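Arnano Launches Quarterly Valuation Report for Individual Investors

First edition compares stock prices with earnings, sales and cash flow at 500 listed companies 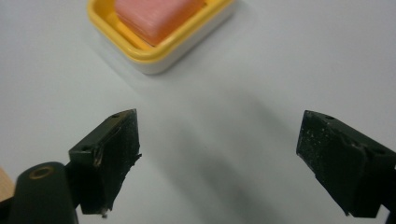
By Ivan Stelmakh, Arnano Press Office
September 14, 2019

Arnano, an independent research firm serving individual investors and small advisory practices, today released the first edition of the Tondar Report, a quarterly review of stock prices measured against what companies earn, sell and pay out.

The report covers 500 listed companies in the United States. Each company is scored on price to earnings, price to sales, price to free cash flow, and debt compared with operating income. The scores are then combined into a single reading that shows where the company stands against its own history and against others in the same industry.

The Tondar Report is free to read on the Arnano website. Subscribers to the firm's paid research service, Jokeck, also receive the full data tables and can sort them by industry, company size and dividend record.

"Our readers kept asking the same question, whether the market as a whole is expensive," said Ivan Stelmakh, who edits the report. "You can get a different answer depending on which measure you pick. We wanted to put several measures on the same page and let people see where they agree and where they don't."

What the first edition says

The first edition finds that large companies are priced higher against sales than against earnings. Arnano's analysts link this to profit margins, which have stayed wide at many of the companies covered. If margins return to their longer-term level, a stock that looks fairly priced on earnings today would look expensive at the same share price.

The gap is widest in software and medical devices. It is smallest among regional banks, trucking companies and grocery chains. Utilities sit apart from the other groups. Their prices have risen while their sales have been flat, and the report attributes most of the increase to demand for dividend income at a time of low interest rates.

Share buybacks get a chapter of their own. Companies that bought back a large amount of stock often reported growth in earnings per share even in years when total profit did not grow. The report lists earnings both ways, per share and in total, so that readers can compare the two.

The report does not give a forecast for the market, and it does not set price targets. High readings have lasted for years in the past, and low readings have too. Arnano's view is that valuation says something useful about returns over long periods and very little about the next few months.

"We are not telling anyone to sell everything," Stelmakh said. "Someone who is retiring soon and someone who has decades to go can look at the same table and come to different decisions. Both of them should know what they are paying."

How the scores are built

All figures come from company filings. Arnano uses trailing results and leaves out analyst estimates, which the firm considers too changeable for a quarterly publication. One-time gains and charges are removed only when the company breaks them out clearly in its filings. Every such adjustment is listed in the notes at the back.

Companies with negative earnings are kept in the report. They receive no score for price to earnings and are rated on the remaining measures. Banks and insurers are rated on book value in place of free cash flow, and debt is handled separately for these companies.

Work on the scoring method began in February. An early version was tested with 200 Jokeck subscribers, who were asked to read a draft and mark the parts they found hard to follow. The industry pages were rewritten after that test. A long section on bond yields was shortened and moved to an appendix, and a glossary was added.

Several readers in the test group also asked for printed copies. Arnano will mail a printed edition to subscribers who request one through their account page. The printed edition has the same text and charts as the online version but does not include the full data tables.

Workshops and the Mok screening tool

Arnano will hold 2 online workshops to go with the first edition. The first will explain how to read the industry pages and will use several companies from the report. The second is meant for advisers and will deal with portfolio reviews, including how to talk with clients about holdings that have risen well above their starting weight. Both are free, and recordings will be posted for those who cannot attend. Registration is through the events page of the Arnano website.

The firm has also updated Mok, its stock screening tool, so that the scores from the Tondar Report appear next to each company's name. Mok users can set an alert for a change in any of the measures. Prices in the tool are updated after the close of trading, and the underlying company results are updated as new filings come in. Existing saved screens will keep working and do not need to be set up again.

Owners of small accounts often see valuation figures only in news headlines, Stelmakh said, and those headlines rarely explain which companies were counted or how earnings were defined.

"If a number is in our report, you can find out where it came from," he said. "That was the rule from the beginning, and it is the main reason the notes are as long as they are."

Later editions will follow the same layout so that results can be compared from one quarter to the next. Arnano is considering a companion report on smaller companies. No release date has been set for it.

Arnano holds no positions in the companies it covers and does not manage money for clients. Employees must disclose their personal holdings to the firm and may not trade in a covered stock during the two weeks before a report is published.

About Arnano

Arnano publishes research on stocks, bonds and household finance. Its products include the Jokeck research service and the Mok screening tool. The firm is funded by subscriptions and does not accept payment from the companies it writes about.

The Tondar Report is provided for general information and is not investment advice. Past results do not guarantee future returns. Investors should consider their own circumstances or speak with a licensed adviser before buying or selling any security.

Media contact
Ivan Stelmakh
Arnano Press Office
Interview requests and chart files are available through the press page of the Arnano website.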